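Teaching by hand or by remote: which one for folding and bed making?
Posted in Home Automation and Robots, 24th November

Hello all, long-time reader and first proper post from me. I've got a secondhand two-armed robot in the spare room (a Drevadora, the older model with the soft stops) and I want to teach it to do bedding. Nothing fancy. Pull a sheet flat, fold a top sheet in half, maybe pile up some clothes if I'm feeling brave.

So far I've been driving it with the remote controllers that came in the box, and it's painful. I recorded 70 goes at pulling a sheet towards the headboard and I'd say 26 of them are fit to use. In the rest I either miss the cloth completely, pinch the mattress along with it, or hover for ages like I'm playing one of those seaside grabber machines. I trained on the good ones and the robot now does a lovely impression of me hovering.

I keep reading that people do it with hand-held grippers instead, where you just hold the things and do the job yourself with no robot in the room. Is that really better for cloth? Do I have to bin what I've recorded? And does it matter that my bed is low and the robot's arms come at it from table height? I can't spend a fortune, I've already had one Conversation about the spare room.

kandthorpe_kev

Three answers, oldest first

sprocketandtea

Get more data. 70 is nothing. I did 600 for a tea towel.

mrs_overlocker

Oh I've been exactly where you are! I did the whole of October with remote controllers and a fitted sheet and nearly gave up the hobby. Hand-held is so much better for cloth, in my opinion, and the reason is your fingers. When you're driving by remote you can see the sheet but you can't feel it, so you don't know you've only got one layer until it slides out. With the grippers in your hands you get the tug, and you slow down without thinking about it. My hit rate went up straight away.

To your questions in order, more or less.

Don't bin the good ones. Keep your 26 in a separate folder and mix them in at the end. They were made with the real arms, at the real speed, so they're handy for calming the thing down. The hovering ones I would get rid of, or at least trim. If you leave three seconds of dithering before each grab, the robot learns dithering as part of the job (mine used to wave at the pillow first, it was quite sweet).

Bed height does matter, yes. When you hold the grippers you can bend, lean, kneel on the mattress and reach right over to the wall, and your robot can do none of that. I put masking tape on the floor where the robot's base would be and I stand there and don't move my feet. Very dull, but nearly everything I recorded before the tape was useless to me, because I'd wandered round the bed like a normal person.

As for what to do, this is the order that worked at my house:

1. Calibrate the pair first, open and closed all the way, both hands. Do it again if you drop one. I've dropped both.

2. Start with the sheet already crumpled near you, and change how it's crumpled every single time. If you lay it out the same way each go, it learns that one lump and nothing else. A sheet that's a different colour from the one underneath helps enormously too, blue over something pale is ideal.

3. Close the fingers on the cloth and pause for half a beat before you lift. Some of the recordings will have a slip in them. Carry on and fix it, then keep that recording, as the robot needs to see a recovery now and again.

4. Use both hands even when one would do. I got lazy and let my left hand dangle, and then the robot's left arm dangled as well, straight into the lamp.

5. Leave the room looking lived in. I tidied beautifully for my first batch and the robot went to pieces the day there was a jumper on the bed. Now the clothes stay in a heap at the side, boxes stay where they are, and I get on with the sheet.

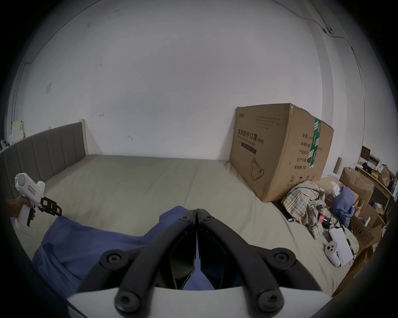 6. Stop after half an hour. Your wrists will thank you, and tired recordings are sloppy recordings. I can tell to the minute where I needed a cup of tea.

On cost, I got my pair from Pugh, the parts people, as a kit. The screws were fiddly and one finger went on backwards, entirely my fault. Ask them about spare finger pads when you order, I've gone through a few.

One thing I still can't do is corners on a fitted sheet. If anybody has cracked it, please shout!

tolley_bench

Agree with most of the above, bit less sure about mixing the remote recordings in. When I tried it on my Tolley arms the speeds were so different that I got a jerky mess halfway through the fold. Might be that I didn't slow the hand-held ones down first. Worth trying both ways on a small batch before you commit, and keep a copy of whatever you had before.

Also check your gripper widths. If the hand-held fingers open wider than the ones on your Drevadora, you'll be showing it grabs it can't make. I stuck a bit of foam inside mine as a stop.

And I wouldn't panic about the numbers. Someone on here told me I needed 3,000 and I had a passable half fold well before that. Clothes are harder. Checked shirts especially, mine seems to lose track of where the edge is. I'd get the flat sheet going and leave the clothes until spring.

kandthorpe_kev

Thanks both, and sprocket, fair enough. Tape is down on the floor and I've already stepped over it twice. Will message Pugh about the kit tonight and have a go at trimming the hovering out while I wait. Does anyone know if the pads come in a pack or one at a time?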